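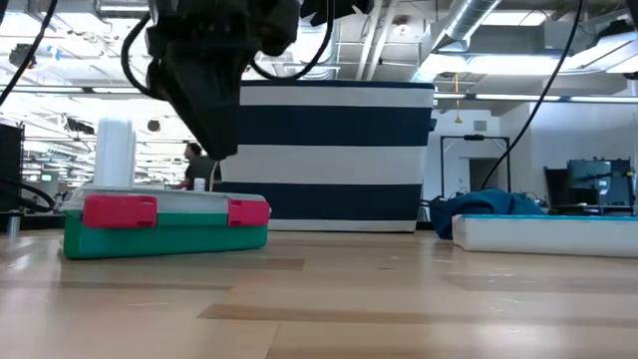 图1 固定相机视角下的工作区，夹爪位于条纹收纳筐前方

Nokeo：面向桌面整理的双臂模仿学习系统
机器人综合实践课程 项目结题报告
小组编号：4
提交日期：2025年4月30日

摘要

本项目在Bogale实验室的双臂平台上实现一套桌面整理系统，项目代号Nokeo。系统通过遥操作采集演示数据，训练端到端视觉策略，由策略直接输出双臂关节目标与夹爪开度。全组共采集演示500条，经筛查剔除91条，以剩余409条训练。任务集包含6项操作，每项测试24次，合计144次，成功104次，总成功率72.2%。单臂抓放类任务表现稳定，药盒开盖任务成功率最低，为37.5%。报告说明系统结构、数据采集规程、训练配置、测试结果以及失败分析，并列出未完成的工作。

关键词：双臂操作；模仿学习；遥操作；腕部相机；数据筛查

1 任务背景与目标

课程要求各组在给定平台上完成一项需要视觉反馈的操作任务，方法不限。可选题目包括分拣、装配、整理三类。本组选择整理类，理由有两点：一是物品形状、材质差异大，适合检验策略的泛化能力；二是整理类题目与Grastska校际赛的自选项目规则相容，后续可以直接沿用。

立项时设定的目标如下：

（1）完成6项操作任务的定义，给出可由第三方复核的成功判据；
（2）建立从采集、筛查到训练、部署的完整流程；
（3）除开盖任务外，各项任务成功率不低于70%；
（4）开盖任务不设指标，只要求给出失败原因的分类统计。

目标（1）、（2）已完成。目标（3）未全部达成，T5为62.5%，见第5节。目标（4）已完成。

2 系统结构

2.1 硬件

平台为两台六自由度机械臂，末端安装平行夹爪。每只夹爪附近装有一个小型相机，随末端运动，以下称腕部相机。工作区一侧另设固定相机，提供全局视角。固定相机的位置在采集开始前标定，之后未再移动。

夹爪手指为黑色，表面哑光。选用深色手指有利于减少腕部画面内的高光，代价是手指与深色物品接触时边界难以分辨。这一点在收纳筐的深蓝条纹附近尤为明显：手指进入深蓝区域后，仅凭单个腕部视角很难判断指尖与筐沿的相对高度，需要依靠固定视角补充。

线缆沿机械臂外侧走线。夹爪上方留有较大余量，形成环状弯曲，以保证腕部旋转到极限时线缆不受拉力。余量过大时线缆会进入腕部相机视野。采集初期调整过一次绑扎位置，调整前的数据全部作废，未计入500条。

2.2 软件

采集与部署共用同一套程序，名为Morov，由本组在课程提供的框架上修改而成。Morov分为以下几个模块：

设备层：读取关节状态与各路图像，下发关节目标。
同步层：以关节状态时间戳为基准，为每个控制周期匹配最近的一帧图像。超过容许偏差时记录一次丢帧。
记录层：按条写入数据，每条附带任务编号、操作员编号、起始布局编号。
推理层：加载模型，输出动作序列，并对相邻序列做加权平滑。
监护层：检查关节限位、单步位移上限与夹爪电流。任一项越界即停止下发，保持当前位姿。

同步层是改动最多的部分。原框架以图像到达时间为基准，多路相机负载不均时，关节状态与图像之间出现可变延迟。延迟本身对策略影响有限，延迟的抖动影响较大，表现为闭合夹爪的时机前后漂移。改用关节时间戳为基准之后，漂移基本消失。

监护层的夹爪电流阈值按任务分别设定。布料任务的阈值最低，开盖任务最高。早期使用统一阈值，抓取布料时误停频繁，开盖时又经常在施力不足的情况下提前停止。

3 任务定义

任务编号与成功判据如下。

T1 盒体移位：抓取带盖塑料盒，放入目标区。判据为盒体四角均在目标区内，盒盖未打开。
T2 杯体移位：抓取带盖透明杯，放入目标区。判据为杯体直立，盖未脱落。
T3 瓶体移位：抓取小瓶并直立放置。判据为释放后瓶体保持直立。
T4 布料收纳：抓取布料，放入收纳筐。判据为布料完全位于筐内，筐沿无悬挂部分。
T5 药盒收纳：抓取药盒，放入收纳筐。判据为药盒完全进入筐内，所有格盖保持关闭。
T6 药盒开盖：一臂固定药盒，另一臂打开指定格盖。判据为指定格盖打开，相邻格盖保持关闭。

每项任务设6个起始布局，布局编号与参考图一并保存。测试时按参考图摆放，每个布局测4次。

判据中“格盖保持关闭”一条是后加的。最初的T5只看药盒是否入筐，试测时发现夹爪从侧面夹持容易压开边缘格盖，这类结果计为成功并不合理。判据修改后，此前已采集的T5演示按新判据重新审查，不符合者剔除。

4 数据采集与训练

4.1 采集规程

采集以主从遥操作方式进行。操作员分为两个角色，一人操作，一人负责复位与记录，每完成一轮布局后交换。规程的主要条目如下：

（1）开始前双臂回到初始位姿，夹爪全开；
（2）按布局编号摆放目标物与干扰物；
（3）记录员确认各路图像正常后开始记录；
（4）操作员从初始位姿出发完成任务，终止时双臂静止；
（5）记录员按判据标注结果，异常情况写入备注；
（6）复位，进入下一条。

第（4）条中的终止静止要求经过一次修订。初版要求静止时间较长，导致策略在任务中段遇到缓慢动作时提前进入静止状态。缩短静止时间之后，提前停止的次数下降。

操作员之间的习惯差异是数据质量的主要变量。同一个T1任务，有人从正上方垂直下降，有人先斜向接近再摆正。两种轨迹单独训练时都能收敛，混合训练时策略会在两者之间摇摆，在盒体上方出现悬停。为此规程增加了接近方式的约定：T1至T3一律垂直下降，T4允许斜向接近，T5沿药盒长边的垂直方向夹持，T6由一臂先完成固定，另一臂再进入。
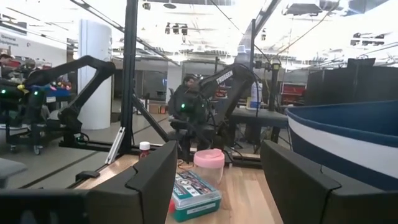
干扰物的布置直接决定T1至T3的难度。采集前期，目标物单独放置，策略在这种布局上很快达到较高成功率，加入干扰物后明显下降。后期布局一律带干扰物，且要求至少一件与目标物在腕部视角内前后重叠。带粉色盖的透明杯紧接在青绿色盒体之后，就属于这种布局：夹爪向盒体下降时，杯体处于两指之间的延长方向，若前伸过量便会碰到杯子。右侧的蓝色容器体积大，占据腕部视野的一大块，使可见桌面集中在左侧和中部，左臂与右臂看到的有效区域因此不对称。背景没有做遮挡，远处的另一台机械臂、货架和坐着的人都会进入画面。本组未对背景做裁剪，只在训练时施加随机裁切与亮度扰动。

透明杯还带来另一个问题。杯壁透出背景纹理，策略对杯体的定位主要依赖盖部。测试中曾将杯盖取下作为附加检查，策略的夹持点出现明显偏移，说明学到的特征集中在盖的颜色与轮廓上。附加检查不计入正式结果。

4.2 数据筛查

500条演示采集完成后统一筛查，由未参与该条采集的组员审查。剔除原因分为以下几类：

同步异常：丢帧超过上限，或某一路图像中断。
判据不符：任务结果不满足第3节判据，包括T5判据修改后不再合格的数据。
轨迹异常：中途长时间停顿、反复试抓、接近方式与约定不符。
外部干扰：采集过程中有人进入工作区，或者物品被线缆带动。

共剔除91条，占18.2%，保留409条。轨迹异常是最主要的剔除原因，判据不符次之。反复试抓的数据曾考虑保留，因其包含恢复行为，对部署可能有益。对比训练显示，保留后策略在首次抓取时更容易犹豫，恢复能力的提升不明显，故仍予剔除。该对比只在T3上进行，结论未必适用于其他任务。

4.3 训练配置

策略网络采用卷积编码器加变换器解码器结构，输入为各路图像与双臂当前关节状态，输出为一段未来动作序列。任务编号以可学习向量形式并入输入，6项任务共用一个模型。

曾尝试为每项任务单独训练模型。单任务模型在T1、T2上与共用模型持平，在T6上略差，推测原因是T6数据较少，共用模型可从T5借得与药盒相关的视觉特征。该推测未做进一步验证。

动作序列长度对结果影响较大。序列过短时，双臂动作不连贯，T6中固定臂会出现小幅松动；序列过长时，策略对物品位移的反应变慢，T3中瓶体被碰偏后仍按原位置闭合。最终取折中长度，并在推理层对重叠部分加权。

图像增强使用随机裁切、亮度与对比度扰动、轻微旋转。未使用水平翻转，因为翻转后的图像与双臂关节状态不再对应。桌面有光泽，顶部灯光会在木面上形成浅色反光区，反光区位置随固定相机视角不变，但在腕部画面中随末端移动。仅用亮度扰动不足以覆盖这种变化，后期补采时有意改变了物品与反光区的相对位置。

5 测试结果

5.1 总体结果

各任务测试24次，结果如下。

T1 盒体移位：成功22次，91.7%
T2 杯体移位：成功21次，87.5%
T3 瓶体移位：成功20次，83.3%
T4 布料收纳：成功17次，70.8%
T5 药盒收纳：成功15次，62.5%
T6 药盒开盖：成功9次，37.5%
合计：成功104次，72.2%

测试过程中不允许人工干预。监护层触发停止的一律记为失败，不重测。

5.2 单臂任务

T1的两次失败均发生在同一布局，盒体靠近目标区边界，释放时一角越线。T2的失败包括夹持点过低与前伸过量。T3的失败主要是释放阶段瓶体倾倒，夹爪张开时一侧手指先脱离，给瓶体一个横向推力。可行的改进是放慢张开速度，但现有演示中张开动作普遍较快，单靠修改部署参数会与策略输出不一致。

T4的失败集中在布料悬挂于筐沿。布料形态每次不同，抓取点偏离中心时，下垂部分长度不对称，松开后易搭在筐外。演示中操作员遇到这种情况会再抬高一段，策略没有学到这一动作与下垂长度之间的关系，抬升高度几乎固定。

5.3 药盒任务

药盒为细长形，两排格盖平行排列，一排白色，一排蓝色，盖面印有星期缩写。外形特点给T5带来两个困难：夹持点偏离中部时药盒会绕指尖转动；夹持力偏大时，格盖受挤压弹开。T5的9次失败中，6次为转动后碰撞筐沿，其余为格盖弹开。

夹持点偏移与药盒在桌面上的朝向有关。药盒长边与夹爪开合方向接近垂直时，策略夹持点稳定；药盒斜放时，策略需要旋转腕部，旋转量常常不足，指面与盒侧不平行，形成点接触。

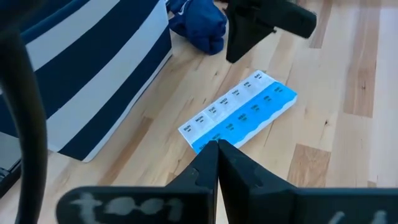
腕部旋转不足的根源可追溯到演示数据的朝向分布。起始布局中，药盒大多接近正放，斜放布局的演示在筛查后所剩更少，因为斜放时操作员自己也容易出现反复试抓，这部分被归入轨迹异常。筛查规则由此间接削弱了困难样本的比例。后续若继续采集，应按布局设定保留条数的下限，不足者补采，不能只控制总量。

T6的15次失败分类如下：

固定臂松动或药盒滑移：6次
开盖手指未能卡入盖沿：4次
误开相邻格盖：3次
监护层停止：2次

药盒滑移与桌面摩擦较小有关，固定臂施加的主要是侧向夹持力，向下压力不足。开盖手指未卡入盖沿，则主要受指尖定位精度限制。格盖边缘尺寸与指尖厚度接近，腕部画面中指尖处于近处，离焦模糊，盖沿细节同样不够清晰。误开相邻格盖属于目标选择错误与定位误差的叠加，现有记录无法将两者分开。

需要说明，T6中的“指定格盖”由布局编号隐含给出，系统不读取盖面文字。因此T6的结果只反映操作能力，不能视为系统能够按星期识别格盖。

5.4 视角消融

为确认各路图像的作用，对T1、T4、T5做了去除单路输入的对比。去除固定视角后，T4、T5下降明显，失败集中在入筐阶段，与2.1节关于深色手指和深蓝条纹的观察一致。T1变化很小。去除腕部视角后，三项任务均大幅下降，多数失败发生在闭合夹爪之前。对比测试次数少于正式测试，仅作趋势参考，不列具体数值。

6 问题与讨论

6.1 复位误差

测试按参考图人工摆放，位置存在误差。药盒的朝向误差对T5、T6影响较大，而参考图由固定相机拍摄，远端物品的朝向在图上不易判断。较好的做法是在桌面上设定位标记，但标记进入画面后可能成为策略的捷径特征。折中方案是摆放时使用可移除的定位板，记录开始前取走。该方案在最后一轮测试前才提出，没有实施。

6.2 数据规模与任务数量

409条数据分配到6项任务，平均每项不足70条。对T1至T3而言已够用，继续增加数据收益有限。T6的需求远高于此。立项时若将任务数减少，把采集时间集中到药盒相关任务，T5达到70%的可能性更大。任务数量定得偏多，是计划阶段的主要失误。

6.3 安全

整个项目期间未发生人员接触。机械臂之间发生过轻微碰撞，原因是遥操作时双臂同时进入工作区中央。之后在监护层增加双臂末端最小距离检查，低于阈值时后进入的一侧停止。该检查以末端点距离为准，没有考虑线缆与腕部外廓，属于不完整的保护，操作时仍须有人守在急停旁。

6.4 代码管理

Morov的配置文件初期由各人分别保存，不同电脑上的夹爪零点不一致，导致一批T2数据的开度记录整体偏移。该批数据通过重新换算恢复，未剔除。此后配置文件统一入库，每条数据写入时附带配置版本号。

7 未完成工作

（1）T5、T6斜放布局的补采；
（2）指尖更换为较薄的结构，改善开盖时的卡入；
（3）固定视角图像分辨率提高后的重新训练；
（4）盖面文字识别模块，仅完成数据标注格式的设计；
（5）按Grastska自选项目规则整理说明文档与安全清单，安全清单已有初稿。

附录A 测试记录字段

任务编号、布局编号、轮次、模型版本、配置版本、结果、失败类别、监护层状态、备注。

附录B 每次开机检查项

急停按钮功能正常。
双臂零点与配置文件一致。
各路图像有画面，方向正确，镜头无污渍。
线缆余量正常，腕部转至两端极限无拉扯。
夹爪全开、全闭各一次，电流读数回零。
收纳筐位置与参考图一致。
磁盘剩余空间满足当次采集。
检查人签字后方可使能电机。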